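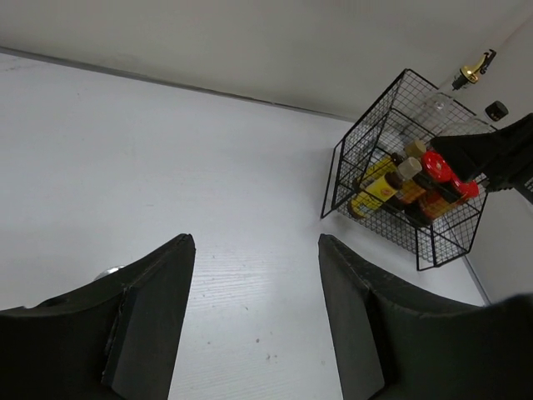 Benjamín Navarrete wrote to us that a basket keeps bottles tidy, full stop. Does it? We aren't so sure.

A wire basket does one thing well. It stops bottles wandering all over the table. You can also see through the mesh, so you can spot a yellow label or a red cap without lifting anything out.

But putting things in a basket isn't the same as sorting them. Some bottles stand up and some lie down. A bottle on its side can leak if the cap is loose, and mesh won't catch a single drip. It's full of holes!

People also say you can tell what's in a bottle by its colour. Be careful with that one. Amber glass makes lots of liquids look brown. Read the label, and if you can't, ask a grown-up and don't sniff or taste.

Try it at home with 2 empty plastic bottles and a basket. Stand one up, lay one down, give the basket a push and see which one moves.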